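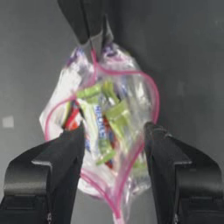 Durker 2 Parallel Gripper with Wrist Camera

Sold by Odeck. Page last revised June 17, 2018.

The Durker 2 is an electric two-finger gripper for small and mid-size robot arms. It comes with matte black fingers and a wrist camera that looks out between them. It is meant for people who handle light, awkward goods: pouches, zip-top bags, wrapped sweets, blister cards, small cartons.

What's in the box

Gripper body with one pair of stepped fingers, fitted
Wrist camera and bracket
Adapter plate for the Drurnau arm
Cable, controller card and power lead
Hex key and four spare finger screws
Printed setup sheet

Specifications

Maximum opening: 98 mm
Maximum grip force: 60 N
Weight with camera and fingers: 920 g
Number of fingers: 2
Finger finish: matte black
Drive: electric, no air line needed
Mounting: Drurnau plate supplied, Gumede plate sold separately

Fingers

Each finger has a flat ledge partway up the outside and an inner edge that slopes toward the tip. The ledge gives you a place to rest a gauge when you are setting the fingers parallel. The tips are narrow enough to reach under a bag that is being held from above, and the slope keeps the wider part of the finger away from the contents until the tips have closed.

Soft pads are available as an add-on. We recommend them for film bags that will be opened by a customer later. For test work on cheap bags the bare fingers are fine, and they are easier to wipe down.

Camera

The camera sits close to the fingers, so they take up a good part of the lower corners of the view at all times. Some buyers ask if the camera can be moved back. It can — the bracket has a second set of holes — but then you lose detail on small items, and most people who try it go back to the first position.

Clear plastic is hard for any camera. Folds throw bright highlights, and printing on wrappers inside a bag gets blurred by the film. If your software needs to find a clear bag, have it look for something with a strong color first. A colored zipper seal works well. In our tests a pink-red seal stayed easy to pick out when the lettering on the candy wrappers inside could not be read. A plain gray background helps too.

Autofocus is off by default. Leave it off for close work.

Handing over between two grippers

A common job for this model is taking a bag that another gripper or clamp is already holding by the top. Jacobus Oosthuizen in our applications group set up a handover test with clear zip-top bags of mixed candy and compared three ways of coming in:

From below, fingers either side of the bag. Best view of the contents, and the upper holder stays clear of the fingers. The tips close on the lower part of the bag, so heavy contents need a slow close.

From the side. Faster, but a twisted bag can turn away from the first finger that touches it.

From above, next to the holder. Only worth trying if the holder is very slim. We stopped testing this one early.

For a first setup, use the approach from below at low force and raise the force in small steps. Do not release the upper holder until the gripper reports contact on both fingers. The controller has a setting for this called "wait for both", found under Handover in the menu.

Choosing between the Durker 2 and the older Durker

The older model has the same opening and a lower price, but no camera bracket and shorter fingers. If you already have a fixed camera over the cell and mostly pick boxes, buy the older one. If you handle bags, or anything that hangs and swings, the Durker 2 will save you building your own bracket. Fingers from the older model do not fit.

Care

Check the finger screws after the first day of use and then once a month. Tighten with the key supplied, by hand only. Clean the fingers with a dry cloth or a little alcohol. Do not use alcohol on the camera window; use a lens cloth.

Sugar dust from candy bags gets into the slide. If you run that kind of product every day, wipe the slide at the end of each shift — a soft brush reaches the corners.

Questions we get

Does it work with the Gumede arm?
Yes, with the separate plate. Controller software for Gumede is in the download package.

Can two units share one controller?
No. Each gripper needs its own card. The two cards can be linked for handover work.

Are longer fingers coming?
A longer pair is planned for August. Orders placed before then ship with the standard pair.

Can I send in my own bags for testing?
Yes. Write to Reshma Fourie in sales with the bag size, the filled weight and what is inside. Please send at least a dozen, filled and sealed the way you normally ship them.

Ordering

Standard units ship from stock. Units with soft pads take an extra week. Prices on request.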